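Neck pain, and the long wait for a letter

Regulars will remember that in January we reported the Itthorpe spine clinic was about to clear its backlog. It has not. The list for neck and upper back surgery now stands at 400, and the clinic has paused all planned operations while its beds are kept for virus patients. Fair enough, though it does leave 400 people looking straight ahead with great determination.

If you are on the list, you keep your place. The clinic says letters will go out within 14 days, and it would like you not to call and ask whether yours has been mailed. The phone line took 2000 calls last week and has one hold tune, which I can now whistle.

Phone appointments are running for anyone whose symptoms have changed. New numbness in the hands, trouble walking or loss of bladder control can't wait for a letter – go to the emergency room at Roussel, which is open day and night and has a separate entrance for people without a cough.

Repeat prescriptions can be picked up at the Parnetier pharmacy, one customer inside at a time. Bring your own pen. The exercise class is off until further notice, but the Pririne sheet of gentle stretches has been reprinted and we have 200 copies to mail out. Send us your address, in capitals if your handwriting is anything like mine.

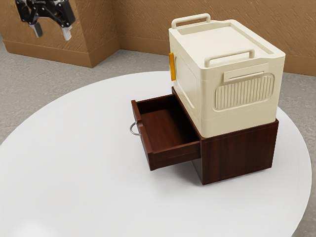

Itthorpe, April 12, 2020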